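Skeltia 66 Walk-In Polytunnel

The Skeltia 66 is a straight-sided polytunnel for growing salad, tomatoes and cut flowers on an allotment or small market garden. The hoops are galvanized steel tube, joined with bolted sleeves, and the cover is a single sheet of 216 micron clear polythene with a UV inhibitor. The sides rise straight before the curve starts, so you can plant right up to the edge and still stand upright to pick.

A hinged door is fitted at each end. Both doors have a mesh upper panel with a roll-down flap. In September, when nights start to cool, we suggest dropping the flaps at dusk and opening them again by 9 a.m. to keep condensation off the leaves.
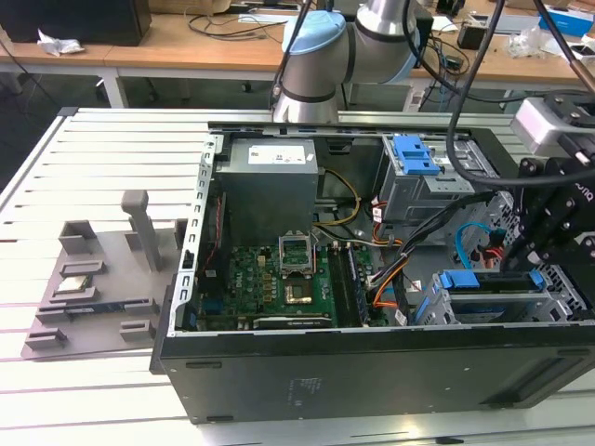
Desktop tower with the side panel off, on the slotted aluminum bench.

Ground fixing is by anchor plates buried 2 feet deep. On light or sandy soil, add the Jitier screw anchors, sold separately. The cover can be trenched in or clamped to the optional base rail. The rail costs more but makes it much easier to tighten the cover later on.

Crop bars are included and bolt across each hoop. They will take strings for tomatoes and cucumbers, and hanging baskets if you spread them out. Do not hang a water tank from them.

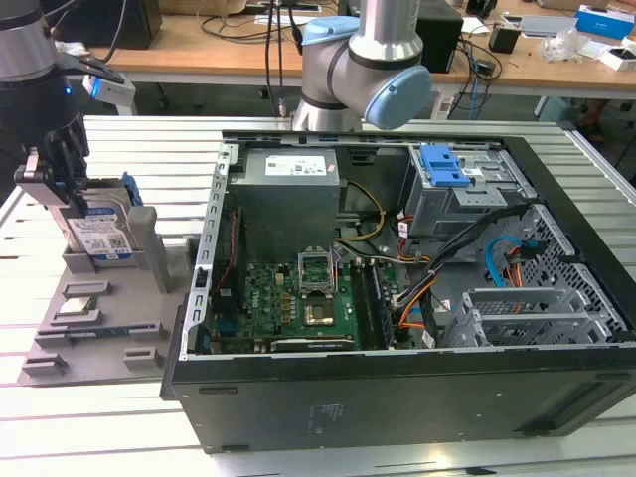
For watering, the Ziltis drip kit fits this tunnel without cutting. It runs from a mains tap or from a raised 300 gallon tank, and comes with its own filter and end caps. If you want overhead misting for seedlings, ask for the second header pipe when you order.

Anti-hotspot tape is supplied for the hoops and should go on before the cover. Fit the cover on a warm, still day with at least one helper.

Hammad Mirani handles orders for this model and can quote for extra hoops if you need a longer tunnel. Spare doors, mesh and repair tape are kept in stock. Delivery is to the curb, and the hoops arrive in sections.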